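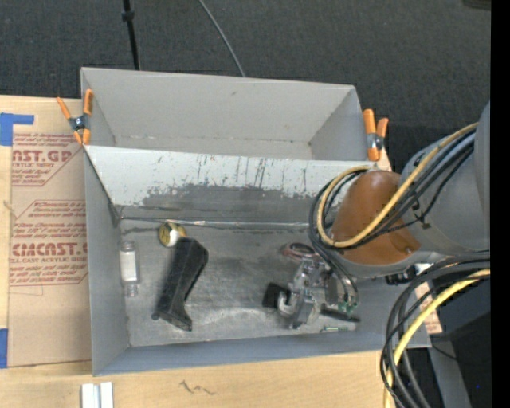

The double bin, held together with two orange-handled clamps and a fair amount of faith.

Gray Bins of Sukstead
April 2025

Welcome to the least glamorous gallery on the site. We've done the window seats and the good chairs.

The bins sit on the light wooden tabletop, one behind the other. The back one is empty, apart from a dark smudge on its rear wall that has seniority over most of the furniture. Our Drellari cleaning paste (100 grams, smells like a dentist) was no match for it.

The sloping panel in between has taken the worst of it. The pale coating has chipped away lower down to a darker gray, with little black scratches scattered over what's left. We got a quote from Cundosov for refinishing it and then had a long lunch.

Up front, the bottom is all scuffs and cloudy scratches. The small clear container with the white label, over by the left wall, looks very tidy by comparison.

Next gallery, in June: the Zoëga shelves, all 3 of them, one nearly level.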